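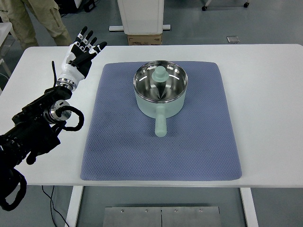 Mint-green saucepan with steel interior, on the textured bench mat.

Company > About Us > Cookware Testing

Lavunon tests household cookware for retailers and small manufacturers. The company was founded by Norbert Šimek and Mariama Kpodo and works from one site in Brestgate.

Saucepans make up most of the workload. Each pan is weighed, measured at the rim and base, and checked for handle play before any heating test. Lids and knobs are logged as separate parts. Bench work is done on a textured mat to limit sliding and protect exterior coatings. Mats are replaced when wear affects grip.

The standard saucepan program has 23 checks and takes 16 working days. Reports list the method, the readings and any deviation from the client's specification. Coating adhesion is subcontracted to Krajčí.

Satish Kamath heads the bench team. Sample intake is handled by Norbert Michalík. Clients should send two pans of each size, unwashed, with the retail packaging.

Contact: Lavunon, 168 Sultargate, Brestgate | © Lavunon | Back to top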